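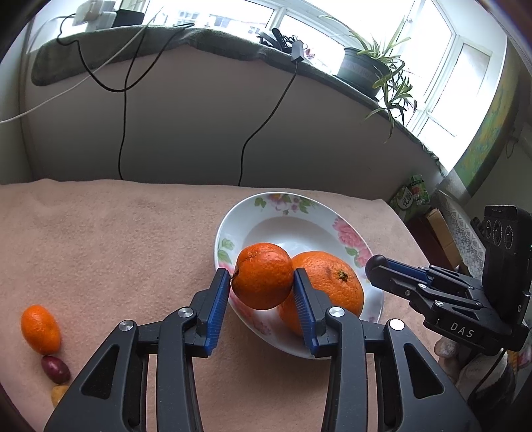 A mandarin and an orange with a flower-patterned bowl.

Returners' network Plamier asks employers to show their figures

February

Plamier, the Brerthorpe network for people going back to work after a long break, has published its first check on local "returner" schemes. It is not impressed.

The network wrote to 60 employers that advertise a welcome for parents and carers. Only three would say how many returners they had hired and kept for a year.

"A nice page on a website costs very little," said Cristian Apaza, who runs Plamier. "We asked a plain question and mostly got brochures back. Some of these firms may be doing good work. We can't tell, and I doubt they can."

Plamier also heard from 418 people who had been out of paid work for two years or more. Of these, 242 said they were offered a job below the level they had left. Mr Apaza warned against reading too much into that. "People with a grievance are quicker to fill in a form, and that includes ours." 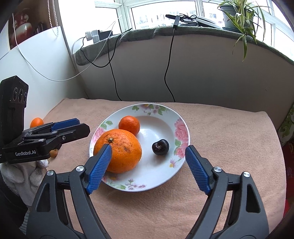 What happens next

Plamier will put the same question to employers in Dandside this spring and will print the replies in full, including the blank ones. It will not be giving out a badge or an award.

Its own mentoring course, Ñahui, will be held to the same test. Results so far are too thin to make claims about, and the network is making none.

Employers who wish to send figures can do so through the Plamier office in Brerthorpe.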